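Snack packet

A snack packet is a small sealed pouch holding a single helping of something ready to eat. Few everyday objects do so much with so little material! One thin skin keeps the food together, shuts out damp air, carries the maker's name and the ingredients, and then opens with a pull of the fingers.

Materials and sealing

Most packets are made from plastic film, often several layers pressed into one sheet. The outer layer takes the printing and gives the surface its shine, while the inner layer melts under heat so that the edges can be joined. Many are formed from a continuous roll: the film is wrapped into a tube, sealed along its length, filled, and closed across the top and bottom. The end seals are pressed flat, and some are given a zigzag edge that makes a good starting point for a tear.

Color and windows

Red is a great favorite, especially for spicy, smoky or meaty flavors, and it covers a wonderful range – from bright orange-red to something close to brick. Printers usually lay down the broad color first and fit the lettering around it. Some packets leave part of the film see-through, so the shopper can judge the texture of the food before buying. A tinted window warms up whatever is behind it, and brown foods in particular look richer through red or orange film.

Glossy film wrinkles easily near the ends, and every fold picks up light. Small print can be very hard to read at an angle, even on a packet lying flat on a plain white board.

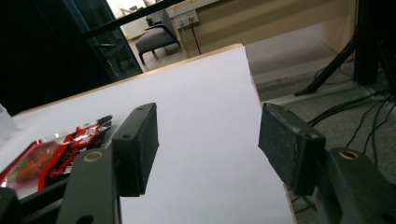
Collecting

Empty and unopened packets both have their admirers. Eilidh Geddes began her collection in Erkgate with 2 packets from the snack maker Flavley and now owns 200, sorted by color and stored in shallow drawers. Her notes on the Riedl range, which went through 5 window shapes, are a delight for anyone who loves printed film. Part of the collection goes on show in Hirberg each June.

Storage

Unopened packets keep best in a cool, dry cupboard away from direct sun, which fades red inks quickly. Collectors who save the empty film wipe it clean, let it dry fully and press it flat between sheets of plain paper.

See also

Heat sealing
Food labeling
Plastic film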